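The Bin at the End of the Hall

By Violeta Montecinos
January

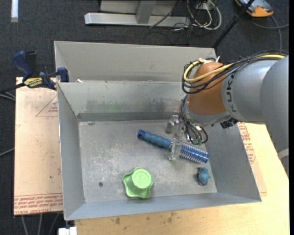

Blue hairbrush, lime-green knob and a small teal companion: three items still in the metal bin.

In my family we say that a house has one drawer which tells the truth. In ours it was under the telephone, and it held string, keys without locks, and a comb that belonged to my grandmother. I thought of this drawer many times during the two days I spent at Odlow, where the sorting hall keeps its own version of it in grey sheet metal.

Odlow takes in household goods when people move away or when a flat must be emptied. Furniture goes to one side, books and plates to the other. What stays at the end is the small stuff, and for this they have the bins. The sides slope, so that everything slides to the middle, and the floor of the metal is covered with pale scratches.

"You can hear what is coming," says Gunther Strobel, who has worked in the hall for many winters. "A spoon has one sound. A brush has another sound, softer — it is the bristles."

The brush was the first thing I wanted to pick up. It is a round one, for drying hair in a curve, with rows of pale bristles and a darker blue handle which has ripples for the fingers. At the end of the handle there is a small hole, so it can hang from a hook. My sister had one of this kind and used it every morning before school, with the bathroom door locked, while I stood outside and knocked.

Gunther is less sentimental. Brushes are difficult, he explains. People do not like to buy them second-hand, even clean ones, and the shop in Rathjen will not accept them any more. Theatre groups do. The amateur players of Dilatard once asked for 34 brushes for a play which happens in a hairdresser's, and Gunther needed most of the spring to collect them.

Then there was the green thing. It is bright as a lime, with a wavy base and a raised round top, and I cannot tell you what it is. A knob, I said. Gunther thought of a lid, or a part of a game. We looked in the big notebook where the hall writes down its unknown objects, and the last number in it was 1504. Next to some numbers there is an answer in different handwriting, sometimes added years later. Next to most of them there is nothing.

The small teal one, with its round body and little protrusions, Gunther put at once among the toys. I was not so sure, but he has more experience than I have. Toys go to Uton, to a playroom beside the library, and they leave the hall faster than anything else.

I asked him if he takes things home. He took two in all his time, he said: a tin whistle and a brass hook. The hook is in his kitchen and holds the oven glove. The whistle he gave to his neighbour's son, and the neighbour did not speak to him until Easter.

On my second afternoon I asked to write the line for the green object myself. Gunther gave me the pen and I wrote: lime green, round top, wavy edge, faint round mark. He read it, and added the word "plastic" with a question mark after it. Then he closed the notebook and went to put the kettle on.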